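Speaker notes: resetting shared tables, Mastik office
Version 2021-05-18, talk length 25 minutes plus questions

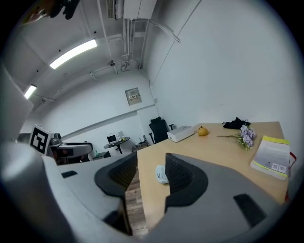

Dehua Dai objects that a table in this state needs no procedure at all, only a person with a free minute. Objection noted. Take it at the start, before slide 2, and answer it with the log.

**Opening (2 min)**

- The log covers the shared tables on both floors. 2,264 entries, each entry one object found on a table at the evening check.
- Of those, 1,516 were still on the same table at the next evening check. Pause here. Let them read the number.
- A free minute was available on all of those days. What was missing was a decision on where the object goes.
- Do not say "clutter" in this section. Say "left items." The word clutter starts an argument about whose it is.

**Slide 2: the four classes**

Every left item gets one class. Go back to the first slide if the room needs something to look at.

1. Food. The orange fruit on the table is the easy case. Whole fruit goes to the kitchen bowl the same day. Opened food goes in the bin.
2. Paper. The booklet with the yellow-green border. Printed matter with codes on it gets kept longer than it should, on the theory that someone will scan them. Rule: one shelf, one copy, out at the end of August.
3. Textile. The folded black cloth against the wall. Folded cloth reads as "put away," so people leave it. Under the rule it is a left item like any other.
4. Fixed or semi-fixed. Devices and decoration. These may stay if they have an assigned position on the table plan.

Ask the room to class the small crumpled white item. Expect a split between cloth and tissue. Let it run for one minute at most. The rule for anything that could be either: treat it as waste if it is marked, treat it as textile if it is clean. There are dark marks on it, so waste.

**Slide 3: the flowers**

This takes longer than it deserves. Budget three minutes.

- Artificial flowers have no class in the old Zhong checklist. They were entered as "plant" on one floor and "other" on the other floor, and the two logs could not be merged until Wanting Shi recoded them by hand.
- Current class: decoration, semi-fixed. They require a holder. A stem lying flat across the wood takes up far more surface than the same stem upright.
- If no holder is found at the second check, the flowers go to the supply cabinet, top shelf. They are not thrown out.
- Someone will ask about real flowers. Real flowers are food for the purposes of this system (same-day handling, kitchen). It gets a laugh. Move on.

**Slide 4: devices**

- The white box-shaped unit toward the back of the table. The plan question is only whether a device has a position. What it does is not relevant to the table check.
- Rear position preferred for anything with a lid. Leave clearance above so that the lid can open fully.
- Devices with no entry on the plan get a paper tag with the date. After two checks with the same tag, the item goes to the equipment room.
- The Closum pilot used colored stickers in place of tags. The adhesive left residue on light wood. Do not recommend stickers.

**Slide 5: what hangs off the table**

- Straps, cords and bag handles. The red strap at the right side would have been missed under the old checklist, which covered the top surface only.
- Revised wording: "top surface, edges, and anything hanging from either."
- Practical reason: a loop hanging at the side catches chair arms. Have the incident count ready but do not put it on the slide.

**Slide 6: order of work**

Read out slowly. This is the part people write down.

1. Food and waste first.
2. Paper, squared and shelved.
3. Textile to the hook or the laundry bag.
4. Hanging items.
5. Fixed items back to position.
6. Wipe, working from the wall toward the near edge.
7. Chair in.

Step 7 was added late. Office chairs with tall backs are pushed against the wall by whoever last used the table and stay there.

**Slide 7: supplies and cost**

- Zisard quoted for 1,000 tags. That is more than both floors need, but it was the smallest lot.
- No new furniture. One hook per table, screwed to the underside.

**Questions to expect**

- "Can the evening check be skipped if the table looks fine?" No. The log depends on it.
- "Who decides when two people disagree on a class?" Whoever is holding the log.
- "What about drawers?" Out of scope. Refer to Wanting.

Leave slide 6 up during questions. Collect the spare printouts from the chairs before leaving the room.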